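February 27, 2021

Home late, feet up, soup on the stove. I want to get this down before it all blurs together, because today was the first day at Dumora that I felt like I was teaching instead of just squeezing two handles and hoping.

We were on cloth again. Mireille has us on cloth until the middle of March, and I've made my peace with it, though I did envy Majdi over at the next bench with his nice stiff boxes that stay where you put them! Cloth doesn't do that. You pinch it, you lift, and the whole thing slides off somewhere else and you have to chase it. And when you do it with your own fingers you never notice the chasing, which is the funny part. My mother folded sheets with me every Saturday of my childhood and I couldn't have told you one thing about how we did it.

So, 15 good runs before lunch, and I'm proud of those. Hiba sat with me for the first few. She's so patient. She told me I was moving like someone late for a bus, and she was right - I'd snap the jaws shut before I'd really settled on the edge, and whatever learns from me is going to learn that too. After that I tried counting a slow breath before each pinch. By the tenth run I'd stopped counting and was just doing it, and my shoulders had come down from my ears.

The other thing she showed me was to keep the far hand quiet while the near one works. I always want to tug with both. If the left one holds still and keeps a little tension, the right one has something to work against, and the band lies so much better. I must have heard this in the training week and let it go straight past me. Walid says the same thing about hanging wallpaper, and I suppose he'd know, having done our hallway twice.

After lunch it went downhill a bit. Yara came around with the tally (we need 2,000 of these by the end of March, 200 of them from me) and I got greedy and sped up, and I threw out more than I kept. I did own up to it. She just laughed and put the kettle on.

She also printed me a picture from one of the morning runs, and I've glued it in.
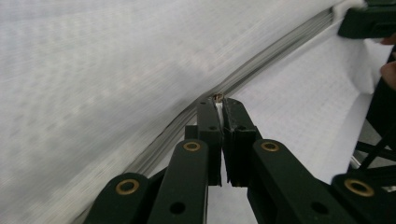
Both grippers on the white cloth, mine closing on the gray band.

My wrists are sore tonight, the right one worse. I should ask Mireille whether we can swap benches every couple of hours, and I must remember to bring the soft gloves, the handles have given me a blister at the base of my thumb. Otherwise I'm happy. I even caught myself doing the slow breath with the dish towel just now, and Walid wanted to know if I was feeling all right.

Soup's ready. More tomorrow, if I'm not too lazy to write.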